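Larnora Textil: normas de grabación y anotación
Versión 4. Última revisión: 20 abr 2021

Alcance

Este archivo acompaña al conjunto de manipulación de prendas de Larnora y fija las reglas que debe cumplir un episodio para entrar en la partición principal. El conjunto contiene 369 episodios teleoperados. Las reglas sustituyen a las de febrero. Los episodios anteriores se han revisado con el texto actual.

Preparación de la celda

Una sola prenda por episodio, arrugada y apoyada sobre la superficie tapizada. No se admiten prendas dobladas de antemano.
La pinza parte abierta, sin contacto con la tela.
Calibración de la cámara de muñeca con Plandix cada 8 episodios y siempre después de cambiar los dedos.
Parada de emergencia comprobada al inicio de cada sesión.

Durante la grabación

El operador no entra en la celda con el brazo habilitado. Si la prenda cae fuera de la superficie, el episodio se cierra con el código 5 (fuera de alcance) y se conserva. No se recortan los intentos fallidos. Los reintentos de agarre se limitan a cuatro.

Anotación

Las etiquetas se escriben en Lepik. Campos obligatorios: tipo de prenda, color dominante, estado inicial, resultado. Si el tipo no se distingue en la vista de muñeca, se usa "prenda_indeterminada". El resultado se asigna tras ver el episodio completo.

Validación

Flidow rechaza episodios con marcas de tiempo no monótonas o con campos vacíos. Los rechazados pasan a la carpeta revision/ y no se corrigen a mano.

Vista de muñeca, pinza abierta:

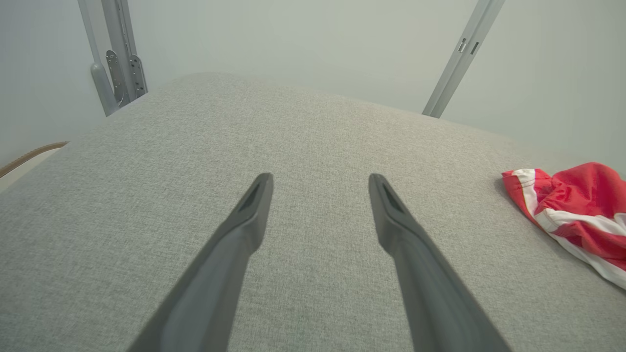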